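Sorting Assistant, Part Time (Small Items)
Nakstead, Dronusdale site
Posted Jan 31, 2022

Nakstead is looking for a part-time assistant to sort small items by color at our Dronusdale site. The job is done at a bench and suits a person who likes steady, careful work. No experience is needed. You will be trained by Thanasis Sotiropoulos, who runs the sorting room.

What you will be sorting

We handle small items of mixed shape: blocks, packaged pieces, pouches and odds and ends from returned sets. Each one goes into a shallow open bin by its main color. Red goes in the blue bin, green goes in the pink bin. The bin color does not match the item color, and new starters need a day or two to get used to that. Items with more than one color go by the color of the outer border, so a round red-and-white piece counts as red and goes in with the red blocks. 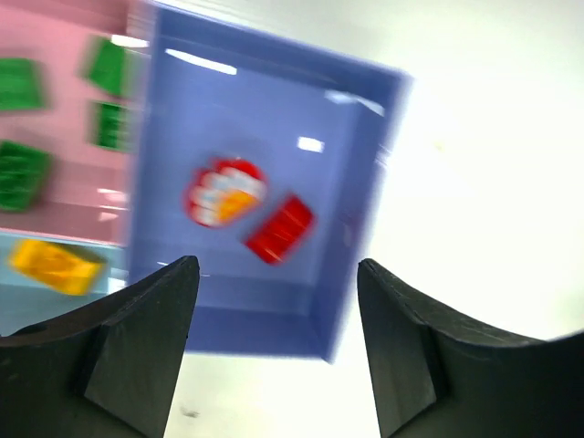

Duties

Sort items from the incoming crates into the correct bins.
Set aside anything torn, leaking or missing a part.
Empty full bins into the labeled cartons and put the bins back in the same place.
Wipe the bins and the tabletop at the end of the shift.
Fill in the shift sheet and leave it with Evanthia Stergiou in the office.

The bench

The tabletop is white and rectangular, with plain walls at the back and on both sides. The pink, teal and blue bins are kept together on the left half. Please do not rearrange them, as the next shift expects to find them there. Items may stand, lean or lie flat in the bin. They do not have to be lined up, but nothing should stick out over the rim when a bin is carried.
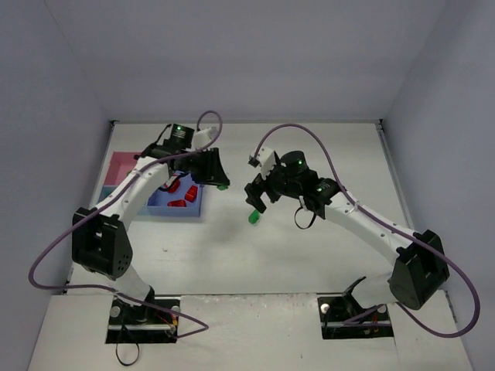
Hours and pay

Shifts are four hours, mornings or afternoons, up to 40 hours a month. Pay is $565 a month for the full 40 hours, paid by bank transfer. The post runs through September and may be extended. We have 9 places to fill.

What we ask for

You must be able to tell red, green, blue, pink and teal apart under indoor lighting.
You must be able to lift a filled carton from floor to bench height.
You should be comfortable doing the same task for most of a shift.

How to apply

Send a short letter to Polyxeni Politis at the Nakstead office. Say which shifts you can work and when you can start. A resume is welcome but not required. Applicants we want to meet will be asked to come in for a short trial at the bench, which is paid.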